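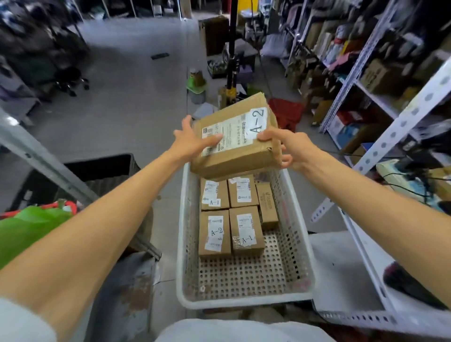

The Faken cell at Votholm is a single arm on a short rail, and its job is to take parcels out of a basket and put them on a shelf, then bring them back when they are called for. I had seen it run at a trade fair and wanted to know what it takes to keep it going the other days of the year, so I asked to come on a maintenance morning. Most of that morning was spent on things that have little to do with the arm. The first was the parcels. Each one used for the check gets a small white tag with a shelf code, A-1 or A-2, in characters big enough to read at arm's length, next to the shipping label it came with. They go into a white plastic basket with holes in the sides and the bottom, small boxes mostly, and both codes are mixed together on purpose.

My guide was Joelle Hijazi, who looks after the cell for Purnik, the company that installed it. She works from a printed sheet with 29 lines on it. Nine of them are about the rack, and she does those before the arm is switched on at all.

The rack came off the same truck as the ordinary storage shelving. In September the arm began putting parcels down slightly too hard on one side. The first guess was the wrist, and a week was lost on that. The cause was the shelf, which had been rehung one hole out at one end after a cleaning. The difference was hard to see with the naked eye, but the arm works to stored heights and does not feel for the board until it is nearly on it. Since then the shelf heights have been measured with a steel rule at all four corners and written on the sheet. The limit is two millimeters between corners.

After that comes placing by hand. A person puts the tagged parcels on the rack where the arm should put them, the positions are recorded, and the rack is cleared again. It is slow work and can't be done carelessly. The A-1 parcels go on the middle level, toward the right, and the A-2 parcels on the one below. Shipping labels face out so that the reader gets a straight look at the bar code.

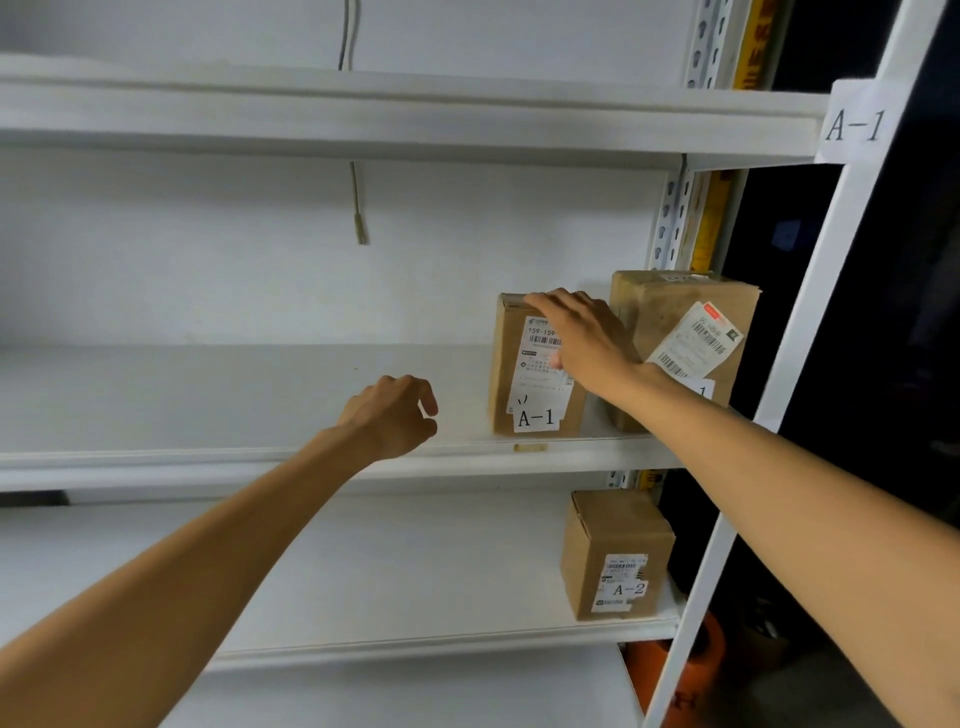 Placing by hand: an A-1 parcel at the front edge of the middle shelf, with an A-2 parcel on the level below.

I asked why they bother with worn boxes. The set has several with torn corners or scuffed sides, and it would be easy to buy clean ones. Hijazi's answer was that the clean ones always pass. With a crushed corner the suction cup may land on a crease and leak, and the arm then either drops the box or stops and asks for help. She would like to find out about that on a maintenance morning. Tape is the other trouble. A loose end of clear tape under the cup lets air in, and patterned tape has confused the reader twice this fall.

The suction cups come from Dreßler and are changed every 60 days whether they look bad or not. I held an old one next to a new one. The old lip was a little shiny and a little stiffer, and that was all I could tell. Changing the set takes four screws and a drop of thread lock. The filter behind it is pulled at the same time, and it was gray with cardboard dust. Dust is the main enemy here - it gets in the filter, on the reader glass and along the rail. The rail is wiped dry first and greased second. Done the other way round, the dust turns into a paste.

With the rack done we went back to the basket.

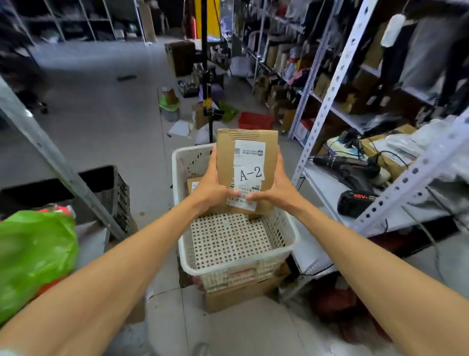 The filling matters more than I expected. Small mailer boxes can stand upright or lie flat, and the arm has a different approach for each. If every box lies flat, half the program never gets tried. So the sheet says which ones stand, and the person loading puts them down one at a time with both hands and lets go only when they stay put. A box leaning on its neighbor counts as a fault in the loading, and the basket is started over.

The check itself is 77 picks. We watched all of them from behind the yellow line, and it took a little over half an hour. The arm got 72 on the first try. Four more went through on the second try, and one was given up and set aside, a thin box with a torn flap that had opened out over its own label. Hijazi noted the time and the number, took the box off the tray, pressed the flap down and put it back in the set for next time. She did not tape it.

A few practical notes for anyone planning something similar. Spare cups and filters fit in one drawer. The steel rule hangs on a hook by the rack and stays there. The tags are written by hand with a thick marker, and they are replaced when the edges curl. Purnik sends someone once a month, and the site's own staff do the rail and the reader glass every Friday.

The next maintenance morning is open to visitors as well, with a limit of four people. Bring closed shoes, and ask at the front desk for the north door.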